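Wadura coach says he nearly signed with Aledau, twice

19 Mar 2026

When Wadura run out against Aledau this weekend in front of a home crowd that still hasn't forgiven the visitors for last season's semi-final, the man in the Wadura coaching box will be facing the club that offered him a job two times and got a polite no on each occasion.

The first approach came by letter, in the days when Aledau did everything by letter. It ran to 2 pages, most of them devoted to the parking arrangements, and the salary was mentioned in the final paragraph in the tone of someone raising a delicate medical matter. The coach, then an assistant at Soylu looking after the defensive line, thanked them and stayed put.

The second offer was a more serious affair. It came in November, after Aledau had lost by 50 points to a side that finished the match with a winger playing fullback and a fullback in an ice bath. The club flew him in, showed him the gym and the new scoreboard, and left him alone for an hour with a strategic plan. He is understood to have read it to the end, a distinction he shares with very few people at Aledau.

What changed his mind was a phone call from Wadura on the way back to the airport. Wadura had no scoreboard worth mentioning and its strategic plan was to win more often. He signed before boarding.

The results since have been hard to argue with, though plenty of Aledau supporters have given it a go. Wadura have the meanest defence in the competition, a forward pack that seems to enjoy wet weather, and a habit of winning ugly games by a single kick. Aledau, meanwhile, have hired a coach who favours colourful attacking football and have been entertaining everybody, opponents included. 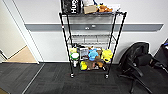

Soylu's club secretary remembers the whole business rather differently, and told this site that the coach would have gone to Aledau the first time if the letter hadn't been addressed to the bloke who ran the under-18s. By the time it had been redirected and apologised for, the secretary said, the mood had gone off it a bit.

Aledau declined to comment on its postal history. A short statement from the club said it was "fully focused on the contest ahead", a phrase it has used before each of its last four defeats.

The coach himself was generous about it when asked at training. He said he had always respected Aledau, that the gym was excellent, and that he still thought about the scoreboard from time to time.

There is a milestone riding on the match as well. Wadura's captain will play game number 269, passing the club record, and has asked for no fuss. The club has responded by printing 200 commemorative scarves and booking a brass band.

Both sides are expected to name unchanged line-ups, with Aledau's halfback to have a late test on a sore hamstring. The winner goes top of the Cloltis Shield ladder. Gates open an hour before kick-off, and parking, for anyone coming across from Aledau, is on the grass behind the northern end.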